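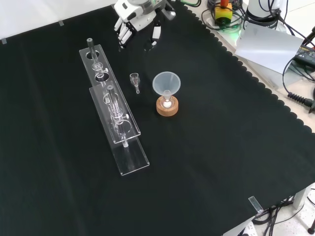

*Glassware on the black cloth: the clear rack with two tubes, and a funnel in its wooden holder.*

## Glassware table: racks, funnels and what we still need

The glassware has moved out of the back cupboard and onto its own table in the Masbridge workshop. If you have been to a Saturday session lately you will have seen it under the window, on the black cloth with the scalloped edge. The cloth stays. Clear glass on a pale tabletop is very hard to see, and we lost two stems last fall to sleeves and elbows. On black you can find the edges of things.

The rack is clear acrylic, with a row of round holes in the upper plate and a flat base plate under it. Tubes with a bulb partway down go in from the top, stem first. Lower them until the stem is close to the base plate, then let go. Don't push. If a tube won't sit upright, take it out and try the next hole. The holes are not all cut to exactly the same size, and a tube that leans in one may stand fine in another.

Please leave an open hole at the end of the rack when you can. People have been filling it completely, and then there is nowhere to put the tube you have in your hand.

The rack can go on the table at whatever angle suits you. Renzo Colombo likes it diagonal so he can reach both ends from one chair, and several members have started doing the same. Keep the whole base plate on the table. It is longer than the upper plate at one end, and it is easy to forget it is there when you slide the rack over to make room.

### Funnels and holders

The plastic funnels are for everyday use. They are light, they don't chip, and they can be washed with everything else. A funnel sitting in a narrow vessel makes the whole thing top-heavy, so the vessel goes in a round wooden holder first and the funnel goes in last. Take them apart in the opposite order.

The holders were turned by Kulby, the woodshop two doors down, from a light-colored offcut. They have no finish on them. Wipe them with a dry cloth, and if one gets wet, stand it on its side overnight. Do not put them in the sink. One of the first batch was left soaking and split along the grain.

Look inside a vessel before you pour anything into it. Small stoppers end up in there more often than you would think, and a stopper at the bottom is a nuisance to get out once there is liquid on top of it. A wooden skewer with a bit of putty on the end works. There is a jar of skewers on the shelf by the sink.

### Small pieces

The little cups with a stem underneath are the pieces most often lost. They look like tiny funnels, and they roll. If you are using one, keep it toward the middle of the cloth, away from the edges. When you finish, it goes back in the egg carton in the top drawer, one to a compartment. They should not go in the big box with the tubing, where they get buried and broken.

A member asked at the last session whether these are the same as the ones in the old Harar kit. They are close, but the stems are narrower and will not seal in the Harar stoppers. Please don't force them. The Harar kit dates from 1971 and we can't get parts for it. It has its own box with a red label, and everything in it should stay together.

### Washing up

Rinse glass under warm water as soon as you are done with it. Use the soft bottle brush for the bulbs and the thin one for the stems. Acrylic is a different matter. It scratches easily and it goes cloudy if it is wiped with alcohol or window cleaner, so use plain water with a drop of dish soap and a soft cloth. Let it dry in the air.

The black cloth gets shaken out over the trash after each session and washed once a month. Before you fold it, run your hand flat over the whole thing to check for chips of glass. If you find any, wrap them in newspaper and put them in the broken-glass bucket.

### Wanted

We could use the following, if anyone is clearing out a garage or a classroom:

- plastic funnels with a narrow spout, any size
- a second clear rack, or a sheet of acrylic big enough to cut one from
- egg cartons, clean and dry
- bottle brushes, thin ones especially

We have plenty of beakers and can't store any more. Ateş, the kitchen supply store on the corner, has offered members 15 percent off brushes through the end of January. Mention the workshop at the counter.

### Next session

The next glassware session is 1/20/24, starting at ten. We will sort the tubing box, label the drawers and go over the rack for anyone who hasn't used it. Allow 30 minutes at the end for washing up. Bring an apron and a pair of reading glasses if you use them, as some of the marks on the stems are very small.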